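Trurellow Publishes Setup and Service Procedure for Two-Arm Litter Pickup Cell

2026-06-01

Trurellow today released the setup and service procedure for its two-arm litter pickup cell, the indoor unit that collects small waste from carpeted floors in furnished rooms. The document replaces the commissioning notes shipped with the first units in December and applies to all cells running the Indach arm controller.

The cell divides the task between its arms. The left arm holds a lined trash bin by the rim and keeps it upright. The right arm picks items off the floor with a parallel-jaw gripper and releases them over the bin. Most service calls logged by Trurellow to date concerned the right gripper, and the new procedure is weighted accordingly.

Fingertips. The black fingertips on the right gripper are wear parts. They are to be inspected every 400 pick cycles and replaced as a pair. A worn tip will still close on a cup or a bottle but tends to slide over tissue and flat wrappers. After replacement, the operator runs the jaw-zero routine from the Indach panel and confirms that the tips meet along their full length.

Floor height. Carpet pile changes the height at which the fingertips should stop. The procedure calls for a touch-off at 4 points in the work area, at least one of them close to a wall or a furniture leg. The stored height must be taken again whenever the unit is moved to a different floor covering.

Cable routing. Cables along the arms need enough slack for full wrist rotation but must not hang low enough to touch the carpet. The check is made by hand with the drives off – first at the wrist, then at the elbow, then at the shoulder. Clips that have shifted are to be returned to their marked positions and not retightened where they sit.

Bin and liner. The liner is folded over the rim before the bin is placed in the left gripper. Excess film on the gripped side should be smoothed flat, as a bunched liner changes the grip width and can trigger a false hold fault. Fault 11 on the controller log indicates this condition and clears after the bin is reseated.

Acceptance. A serviced cell is released after a mixed-litter run on carpet with furniture in place. Bottles, paper cups, wrappers and crumpled tissue are all included.

The procedure was prepared with Palamarchuk, which supplies the gripper assemblies, and was checked on a cell at the Miltari test site over 354 operating hours. Printed copies ship with new units. Existing customers can request the file from their Trurellow service contact – the controller serial number is required.

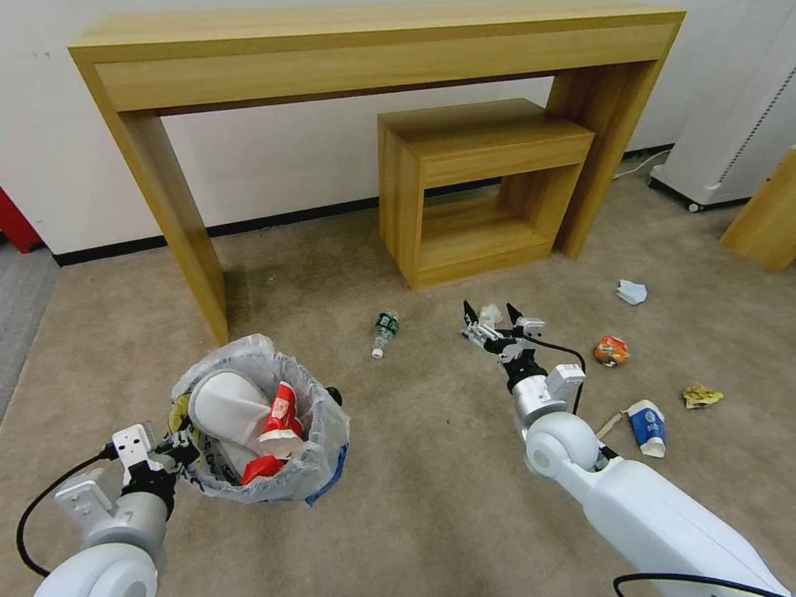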